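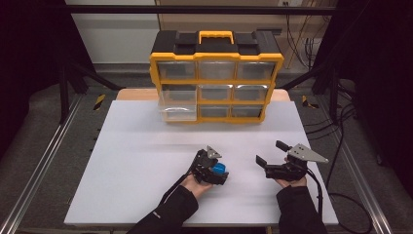
Nine-drawer organiser on the white board.

Trisau Soil Chamber Site, pre-sampling checklist with comments

1. Chamber collars seated level, no gap at the soil line. OK. Lovely firm seating this round, though the collar nearest the creek has a bit of leaf litter caught under the rim (please brush it out gently, don't pull).

2. Tubing from chamber to analyser checked for kinks and cracks. OK, but the long run by the gum tree is getting stiff and I'd love to see it replaced before January.

3. Leak test held for 3 minutes. Passed on all but the Grasso plot, where I had to reseat the lid twice before I was happy with it. 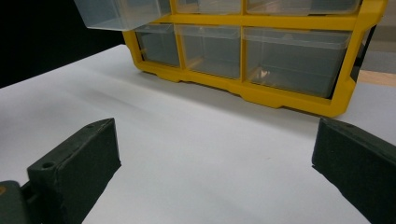
Vadska Trace Gas Group, Field Safety

4. Calibration cylinder chained upright, regulator closed, gauge above 2000 kPa. OK. Thank you to whoever tightened that chain, it had been bothering me for ages!

5. Gas alarm sounds on test. OK, and very loudly too.

6. Flinix logger clock matches the field notebook. Not OK, it was 20 seconds fast. I've reset it and written the correction inside the front cover.

7. Walking boards dry and fixed down. Needs attention. The second board rocks when you step off it, so please go the long way around with anything heavy until I've been back with some pegs.

8. First aid kit sealed, snake bandages in date. OK.

Checked by Stavros Nikolaidis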